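Folding shirts on a Thursday: an afternoon with Bethel Feyisa at Dustia

I'd been promised biscuits and I got biscuits, so let me say straight away that the Dustia open day was a success before I'd even seen a robot. It was held on 23 September 2021 in the long building behind the bus depot (if you go, don't trust the map on your phone, it took me to the wrong side of the fence). Someone handed me a sticker with my name spelt wrong and pointed me up the stairs to find Bethel Feyisa.

Bethel runs the laundry work. She calls it that herself, "the laundry work", and she laughs when people expect something grander. She trained as a mechanical engineer, spent a few years at a packaging firm called Lencho, and came to Dustia in April to take over a project known in the building as Skundolero. I asked what the name meant and she said she'd asked the same thing in her first week and was still waiting for an answer.

"I hate ironing," she told me while we queued for tea. "I don't mind folding, though. I find it quite restful. So people say, why are you giving away the nice bit? And I say, well, have you ever folded sheets for a whole hospital?"

She hasn't either, she admitted, but her aunt did for years, and it was her aunt's shoulders she thought of when the job came up. I liked her a lot by this point.
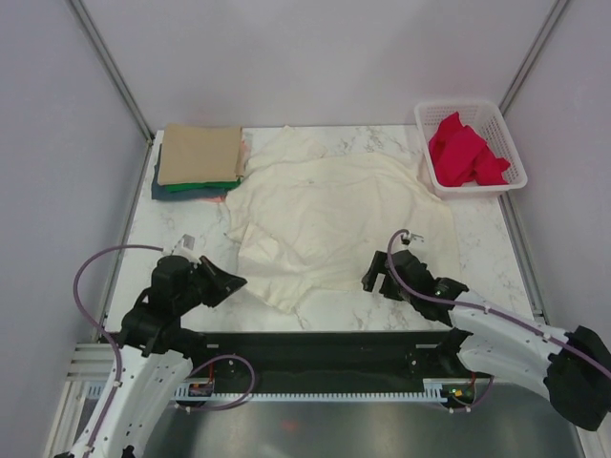 Cloth is horrible stuff for a machine, and Bethel is very cheerful about it. A box is the same box wherever you put it down, she said, but a shirt has a new shape every time you let go of it. She had me look at the big cream one spread across the table, all creases, with a gripper waiting on either side, and asked me where I'd pick it up. I pointed at what I was sure was a shoulder. "Are you sure?" she said, and then of course I wasn't! The neat pile at the back, with the tan one on top and a bit of green showing under it, looked like an insult after that.

"People look at the pile," she said. "I look at the crumpled one. The pile is what you want at the end, and the crumpled one is my whole day."

I asked about the cameras. There's one on top of each gripper, and I'd wondered why you'd want them so close to the work. "Think about doing up a button," Bethel said. "You bring it up to your face, don't you? Or you bring your face down to it. When the fingers are nearly touching the cloth, that's when you most want a good view of the edge." She showed me with the hem of her own cardigan, pinching it and missing and pinching it again, and a small boy next to us copied her with his dad's coat.

The demonstrations ran all afternoon with 8 people let in at a time, and I stayed for two of them, which I don't think you were meant to do. The arms are slower than I'd imagined. I'd pictured something snapping about like a card dealer, and it's much more like watching somebody fold with thick gloves on, taking great care. In the first go it got the sleeves in, lost one, and went back for it, and the whole room went "ooh". In the second it caught two layers where it wanted one and Bethel stopped it and started again.

"I won't hide that," she said afterwards. "If I only showed you the good ones you'd go home and think it was finished."

So how far off is it? She wouldn't give me a year. What she did give me was a number, 1208, the count of folds the team had logged up to that morning, good and bad together. She wants a great many more before she'd put it in front of a paying customer. Ilusum, a linen hire company, has said it would like to try one when it's ready, starting with tea towels. "Tea towels are lovely," said Bethel. "No sleeves."

There are 5 of them on the team and they all take a turn at messing up the clothes between runs. There's a knack to it, apparently. Everyone crumples in their own way, and Bethel says she can tell who did it from across the room. She drops hers from shoulder height. One of the others twists his first, "like he's cross with it".

I asked whether she folds her own washing at home any differently now. She thought about this for longer than any of my other questions.

"I start from the collar," she said. "I used to start anywhere. And I talk to it a bit more than I did."

The next open day is in the spring, and you need to book for the demonstrations. The biscuits were ginger.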